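Koltby Local History List
From: Mayuree Phetsri
Date: 2005-04-06
Subject: Re: [koltby-hist] Ferry tickets and the Skultudside landing

Hello all,

I want to answer Kristiansen's message about the tickets, and I am sorry that it took me so long. I had to go two times to the reading room and one time it was closed for the inventory.

Kristiansen wrote:
> My aunt kept a small bundle of ferry tickets, all of them
> with the Skultudside stamp. The numbers go up to 622 and
> then they begin again from a low number, on a different
> color of paper. Does anyone know if the ferry changed its
> owner at this point? I always heard in the family that
> there was only one ferryman until the bridge opened.
>
> Also, was the landing on the same side of the creek as
> the old salt store, or on the other side?

For the first question, I think the family story can be right and the tickets can also be right. The landing book has the same handwriting before and after the change of paper. I compared the capital S and the way he writes the number 7, and I am quite sure it is one man. What changes is the printer. Before, the tickets came from a shop in Koltby, and after, they were ordered by mail in boxes. A new box started with a new number, so the count has no connection with the owner.

I must say that the landing book is not complete. It has 105 pages with writing, and then 34 pages where only the date column is filled in. I don't know why he stopped to write the passengers. Perhaps the parish did not ask for it anymore, or perhaps somebody else in the house kept a second book -- I would be very happy if it is in an attic somewhere.
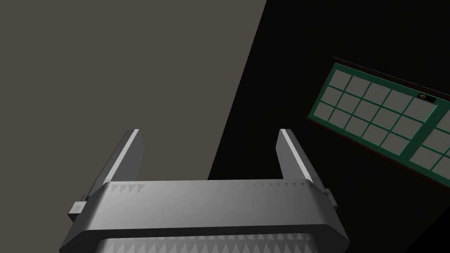 The price is also interesting. A person on foot paid the same for many years, but a person with a bicycle paid first the double, and later only a little more. A calf was more expensive than a bicycle. For a coffin there is no price at all, only a small cross in the margin, and I found six of these crosses. I believe he took them over for free, but the book does not say it, so please do not repeat it as a fact.

Now the second question, which is more difficult. On the older map the landing is north of the creek, and the salt store is south of it. On the newer map both are south. I first thought that the mapmaker made an error, but then I read the letter from September in the same folder, where the ferryman complains that the north bank is "going into the water a little every winter" and that he wants to put his planks at the other side. There is no answer to him in the folder. The next year he pays rent for a piece of ground to the owner of the salt store, so I suppose he simply moved. 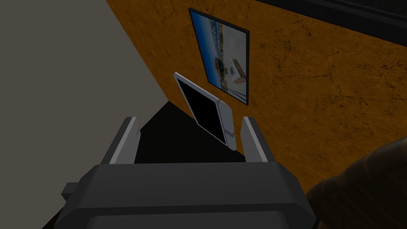

If Kristiansen could look at the back of the tickets, it would help me a lot. Some of the tickets in the archive have a pencil letter on the back, N or S. I thought until now that it means the direction of the trip. But if the letter N disappears after the new paper, it could mean the landing, and then we can give a much better year for the move. Please do not clean the tickets with an eraser, even if they look dirty!

One more small thing for the people who make the index. I have typed the names from the first part of the landing book in a plain text file. The spelling is exactly as in the book, also where it is clearly wrong, and I put my own guess in brackets after it. Nearly all the farm names I could read. Where I could not, I wrote two question marks. I prefer that we keep them until a second person has checked with the original.

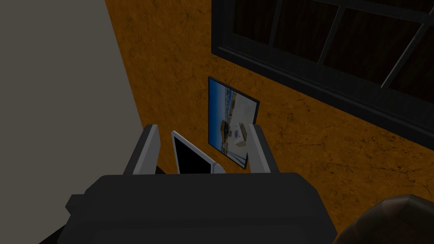 Gripper with a thin white device between the fingers, orange wall behind (rendered).

I will be in the reading room again after the holiday, and I can look up a name or a date if you write to me before. Please send it to the list and not to my work address, I read that one only in the mornings.

With best regards,
Mayuree Phetsri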